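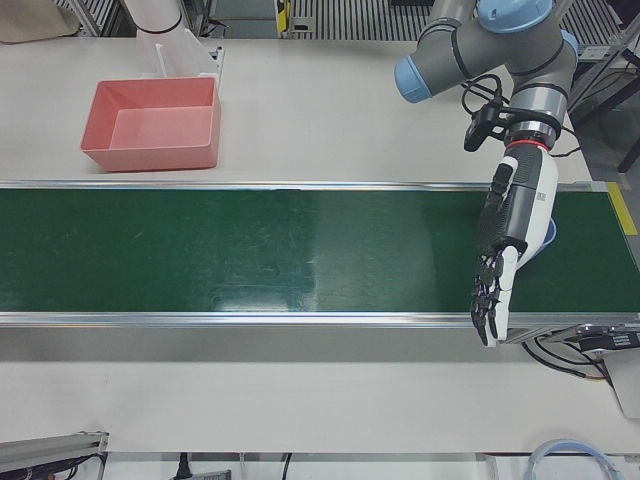
My first week at Macaraeg I got put on belt 21, and I want to say up front that I was in love with someone in the packing room and not paying much attention to belts. Her name was Liris. She had a lunch bag with ducks on it and she could whistle with a mouthful of rice (I've tried since, it's a mess).

Jhun Macapagal trained me. Jhun had been there since before the parking lot was paved, and he talked about the belt like it was a cousin who'd moved in and never left. You wipe it going with the run, he told me. You keep your sleeves up. You don't lean on the rails, because the rails remember. I asked him what that meant and he said I'd find out, and then he went off for coffee for 30 minutes.

So I wiped. It was 377 steps from my belt to the packing room door, I knew that by the second morning, and I had a whole speech ready for when I finally walked them.
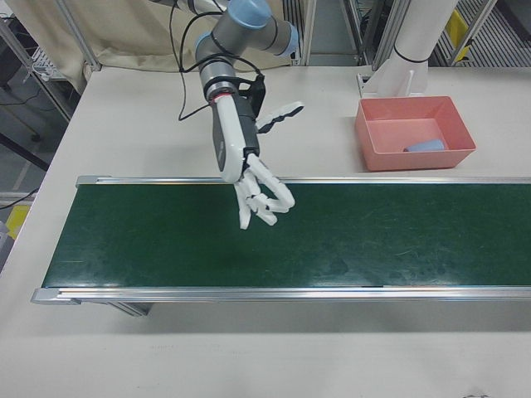 The speech was pretty bad. It had a part about the ocean in it, and I'd seen the ocean exactly once, in March, in the rain. I practiced it under my breath while I worked, and that green belt with its scuffs and scratches had to listen to every version. There was a salmon-pink bin just past the far rail, with one small light blue cylinder lying on its side down in the corner, and I decided that was my audience. I did the ocean part for it twice. Then I heard somebody laugh, and it was Jhun, back with his coffee and one for me.

"Who's it for?" he said.

I said it was for nobody. He looked at the packing room door, and then he looked at me, and he drank some of my coffee.

"She likes Maro," he said.

Well, that about finished me! I figured Maro was some guy from the loading dock with shoulders. I went home and ate cereal for dinner and told my sister I was quitting. She said I'd been there four days.

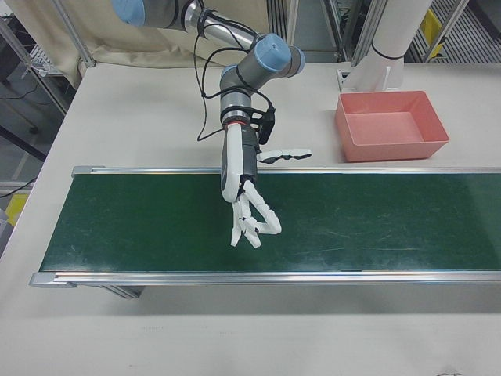

I didn't quit, obviously. I went in early the next morning and started wiping, with the run, sleeves up, feeling very noble about it. And then I leaned on the rail. I was tired, okay? When I stood up there was a perfect straight line pressed across my shirt, right over the stomach, and it would not come out.

Liris came by with a clipboard and an order slip for 1105 and stopped dead.

"You leaned," she said.

"I leaned," I said. That was the speech. No ocean.

She turned around and showed me the back of her sleeve - same line, a little faded - and asked if I wanted to get a Maro at break. It's a soda. It's orange and it tastes like vitamins, and I drank two.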